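I've had the Gunnlaugsson hand grippers for two months now, and people at work keep asking if I like them, so okay, review time!

Some background. I sort and pack returned jewelry for Brirkley, a small online shop, and last April the boss announced we were automating. Cue panic in the break room. What we got was a big sorting machine for the boxed stuff and, for those of us who do the fiddly pieces at home, a pair of grippers each. They record how we handle things so the machine can learn it. My job went from sorting to, well, teaching sorting. Same pay, way less bending over bins, but I do miss chatting across the table.

The good: they're easy to get the hang of (I was fine after 3 evenings), and the ridged pads hang on to thin cord better than I expected. I've logged 1,948 pickups so far, which is more than I'd like to think about.

The not so good: beads. Round ones want to roll, and a tangle takes me twice as long as it would with my fingers. My wrists get cranky by the end of a shift, too.

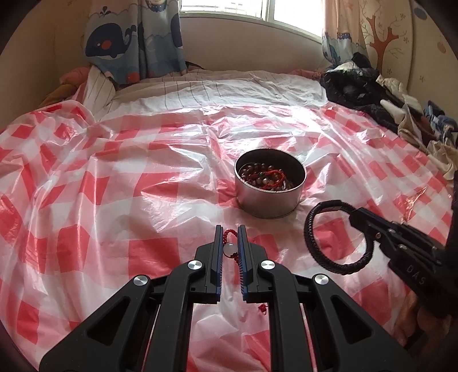 Cord bracelets, one in each gripper, with the tin of beaded ones still to go.

Would I go back to bare hands? For tangles, yes, in a heartbeat. For everything else I'm pretty happy, and I've asked for a second set of pads. Four stars from me!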